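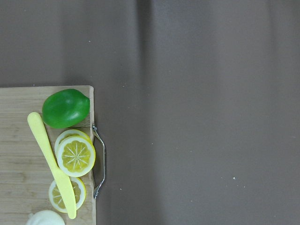
Figure 3. Wooden cutting board with metal handle, lower left.

Section 3: Care of boards and work surfaces

Read this section before you use a Sellmont kitchen set for the first time. It covers wooden boards only. For knives and the Tramine storage rack, see the separate leaflets.

Before first use

1. Remove all packaging and peel off the paper label. If glue stays behind, rub it with a little cooking oil and wipe it away.
2. Wash the board by hand in warm water with mild dish soap. Rinse both faces.
3. Dry with a towel, then stand the board on its long edge overnight.
4. Put food-grade mineral oil on a clean cloth and rub it along the grain. Cover both faces and all four edges.
5. Leave for three hours. Wipe off any oil that has not soaked in.

Note: A new board may need a second coat. If water drops soak in instead of beading, repeat steps 4 and 5.

CAUTION: Do not put the board in a dishwasher, and do not leave it standing in water. The wood can split along the glue lines.

CAUTION: Cloths soaked in linseed or other drying oils can catch fire on their own. Use mineral oil only.

After each use

1. Scrape off food scraps.
2. Wash and dry both faces, even if only one was used.
3. If there is a metal handle, dry the area where it meets the wood.
4. Wipe the counter before you lay the board down again.

Note: Use one board for raw meat and another for bread and vegetables.

Removing stains and smells

1. Sprinkle coarse salt over the mark.
2. Rub with half a lemon, cut side down, and leave for ten minutes.
3. Rinse, dry and oil again.

For deeper marks, sand lightly along the grain with 140 grit paper, then wash and oil as for a new board.

Spare parts

Replacement handle, with screws: part 202.
Board oil, 1000 ml: ask your dealer.

Text revised 2 March 2021, S. Jayawardena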